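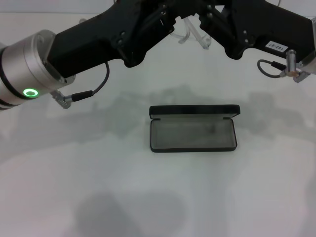 Riding with someone of equal ability is safer than riding alone, one respondent wrote on the back of the form, and anyone who has done both for a few years knows it. The same claim came to us in different words from most of the clubs we contacted, and it appears as settled fact in a good share of the ride reports we read. We don't think it is settled. This section looks at what the claim rests on, and why we gave it less weight than our respondents would have liked.

Figure 2. Eyeglasses case, black, with the lid open.

The claim has two parts, and riders tend to run them together. The first is that a second motorcycle on the road helps when something goes wrong: there is a person to call for help, to warn traffic, to stay with the bike. We have no quarrel with that. The second is that a well-matched partner makes it less likely that anything goes wrong in the first place. It is this second part that gets repeated on forums and printed in club handbooks, and it is the part for which we could find the least support.

Our material comes from nine riding clubs that use the mountain roads between Hurside and Plellen. We asked each club for its written ride reports over two seasons and sent a short form to members who were willing to fill it out. The reports were written for other riders. They are lively, often funny, and full of lunch. They were never meant as data, and a reader should keep that in mind whenever we or anyone else quote them as if they were.

Matched by whom?

The trouble starts with the word "matched." Almost every report that praises a riding partner says the pair ride at the same level. Hardly any say how the writer knows. When we asked on the form, the answers fell back on feel: we never had to wait for each other, he never crowded me, she took the same line I did. These are descriptions of a ride that went well. If going well is how a pair is judged to be matched, then matched pairs will have good rides by definition, and a table showing as much would tell us nothing.

We tried to get around this by asking riders to rate themselves and their usual partner separately, each without seeing the other's form. The ratings did not agree very well. The faster rider of a pair was more likely to call the pair equal. The slower rider more often said they were "working to keep up," sometimes in the same sentence that called the partner a good match. One member of the Drakthorpe club described her regular partner as perfect company and then, further down the page, listed the corners where she wished he would slow down. His form mentioned no corners at all.

It may be that a small gap in skill is harmless, or even useful. Some respondents said they had learned a great deal by following a better rider, and we see no reason to doubt them. But learning by following and being safe while following are separate things, and the reports do not let us pull them apart. A rider who has gone a little beyond their ability and gotten away with it is likely to write about what a great day it was. We have written that sort of report ourselves.

Who writes, and when

A second problem is who ends up in the sample. People write about good rides. A day that was dull, or cut short by rain, or spoiled by an argument at a gas station, mostly goes unrecorded. So does a partnership that ended after one outing. By the time a partner is mentioned by name in several reports, the pair have already decided that they get along. We are looking at the survivors of a long sorting process, and we should expect them to look good whether or not company on the road does anything for safety.

There is also a fair amount of affection in these texts. Riders move away, sell their bikes, have children, hurt their backs. The last rides with a friend get written up with more care than the first ones, and the friend comes out of it very well. That is as it should be in a ride report. It is a poor basis for advice to new riders, and yet two of the club handbooks we were given quote passages of exactly this kind under the heading of safety.

Crashes and near misses are handled unevenly too. Some clubs ask for every incident to be written down, however small. Others leave it to the rider. The Hurside reports contain many more low-speed drops than the Plellen reports, and a careless reader could take this to mean that Hurside riders fall over more often. We think they are simply more willing to say so. The roads are the same and the mix of machines is close to the same. What differs is whether the club laughs kindly or unkindly when someone tips over in a gravel turnout.

The Chaimongkol route cards

The strongest evidence put to us in favor of matched pairs came from a set of route cards kept at Chaimongkol, the motorcycle shop where several of the clubs start their weekend rides. Riders leaving from the shop can fill in a card with the route, the expected return and the names of those riding together, and the card is pulled when they come back. The shop was generous in letting us read them. We were told more than once that the cards would prove the case.

They don't, in our view. The cards show that riders who leave in pairs are more likely to return close to the time they wrote down. Lone riders come back late more often, and some cards for lone riders were never pulled. But a late return is a weak sign of trouble. A rider alone can take a side road on a whim or sit by a lake until the light goes, with no one waiting. Two riders have usually agreed on a plan, and one of them has usually promised somebody dinner. As for the cards that stayed in the box, the shop thinks most of those riders went straight home, and we agree.

Then there is the question of who fills in a card at all. Careful people do. If careful people also like company, the cards would show pairs doing better even if the company did nothing. We could have tried to adjust for this with the rider's age or years on the road, and an earlier draft of this section did so. We took it out. The adjustments moved the result one way or the other depending on choices we couldn't defend, and a figure that can be pushed around that easily should not be printed with a straight face.

What would change our minds

We would take the claim more seriously if it survived a plain comparison of the same riders, on the same roads, alone and with a partner, with incidents recorded by someone other than the rider. Small recorders that log lean and braking are cheap enough now that a club could do this over a season. We asked, and four clubs said they might be interested. The rest felt that being logged would spoil the ride. They may be right, and it would be hard to study ordinary riding if the study makes it less ordinary.

It would also help if reports kept pace and company apart. When a rider says a partner is easy to ride with, this can mean that they brake smoothly, or that they are happy to stop for coffee, or that they don't sulk when passed. All of these matter to the day. Only the first has an obvious link to staying upright, though we can imagine a route from the others – a relaxed rider may make better choices late in the afternoon. We can imagine it, and so could our respondents, at length. Imagining it was the bulk of the case.

None of this is an argument for riding alone. The benefit of having help at hand stands, and on roads with poor phone coverage it is a large one. Our objection is to the further step, where a pleasant habit is handed to beginners as protection. A new rider who is told that a matched partner makes the road safer, and who can't yet judge what matched means, will probably find someone a bit faster and try hard to stay in sight. The handbooks we read do warn against that, usually a few pages after the advice that invites it.

We therefore leave ride partners out of the list of protective factors in the next section, and keep them under general comfort, along with luggage and rest stops.

Posted September 13, 2018 by the Drakthorpe Road Study Group
Filed under: Riding & Road Research / Group Rides

Comments

Guest: I filled out one of those forms. You are being hard on the clubs. I've had the same riding partner for years and he has talked me out of plenty of dumb ideas. Where does that go in your table?

Guest: Agree with the part about the faster guy thinking everyone is equal. Printed that paragraph and left it on a certain person's seat.

Guest: The route cards changed in October, there's a box for a phone number now. Are yours the old ones or the new ones? Might matter for the late returns.

Guest: So the conclusion is more research. Fine, but I'm not strapping a recorder to my bike so someone can tell me I brake badly. My wife does that for free.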